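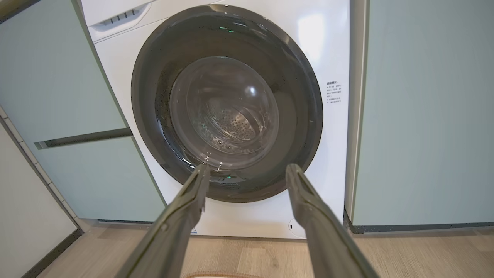
Fig. 1. Gripper fingers at the door of a built-in front-loading washer.

Unit 2: What will the arm really cost you?

Welcome back, everybody! Emiko Minami's notes, November 30, 2018. Most of you wrote down the price of the arm and stopped there, and I understand (it's the fun part). But please give the fingers their own line. Our practice budget allows $3000 for the Mollmont gripper and $100 for each spare set of fingers, and I'd order 2 sets.
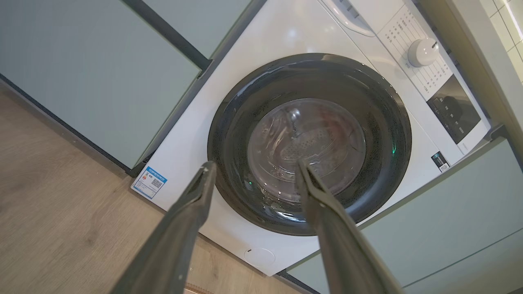 Then there's the appliance, which has to be bought, delivered and fitted between cabinets, so measure the gap before you call Lenz for a quote! Bring your revised sheet next time, with shipping on it, please.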